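Speaker notes: Planning and control for desktop disassembly and rebuild
Averbridge workshop, afternoon session. Thiện Hồ speaking, Thu Ung on questions.

Slide 1. Title. Give the repo name (Surkcombe) and move on.

Slide 2. The task. Open case on its side, one arm, one gripper, parts staged on a fixture plate next to the machine. Memory and CPU are the two parts we cover today. Say early that the case pose is measured once per run and then trusted, so people don't ask about it until slide 5.

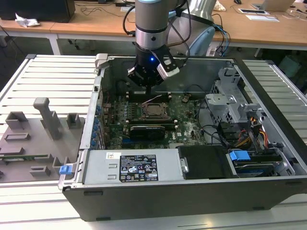

The planner treats the case walls, drive cage and power supply as rigid boxes. Cables are handled separately: anything segmented as cable is inflated by 16 mm and becomes a keep-out volume. This is conservative. On crowded boards it removes most side approaches, and the planner falls back to a vertical descent with the wrist rotated. Mention that the fallback is a fixed rule and has no learned part.

Slide 3. Software stack. Walk left to right.
Perception node: part pose from the wrist camera, refined against the board model.
Trương: our task sequencer. Plain state machine, every transition logged.
Motion planner: sampling based, capped at 2000 nodes. If it hits the cap, the sequencer backs up one state and asks for a new view.
Controller: position control in free space, switching to impedance control for the last 3 mm.

Slide 4. Socket approach. Slow down here. The heat spreader is reflective and depth on it is poor, so we don't use depth on the chip at all. We fit the edge of the green substrate in the color image and take the socket outline as the second reference. The error we servo on is the difference between the two, which cancels most of the hand-eye calibration error.

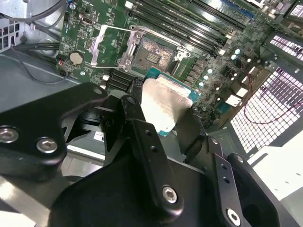 Wrist view: processor in the gripper above the open socket.

Precondition checks before descent: load plate open, socket outline found, chip yaw inside tolerance. Any failed check means retreat along the approach path. No retries from the low pose. Contact pins bend easily and the Wustville group will ask about this.

Slide 5. Timing. The servo loop takes about 200 ms per update, nearly all of it in the edge fit. Control runs in its own process and does not wait for it. Case pose drift: we do not correct for it yet. Thu has the backup slide.

Slide 6. Open items. Cable model is static during a motion. Lever closing is still scripted per board type. Log replay tool needs documentation before release.

Leave slide 3 up for questions.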